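Trarnia lost 2-0 at home to Trillthorpe and I watched all of it on my laptop, which froze twice before halftime. The club says 207 people were watching the stream. In September it was 49, so something is working.

Bernier is showing the next two matches on the big screen, sound on.

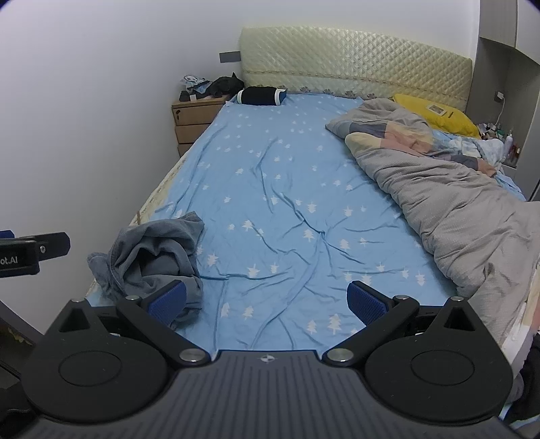
A reader in Pasaribu wrote to ask why the women's games still kick off at the same time as the men's. Good question. The club was founded in 1931 and the schedule feels about that old - I've emailed them and will post any answer.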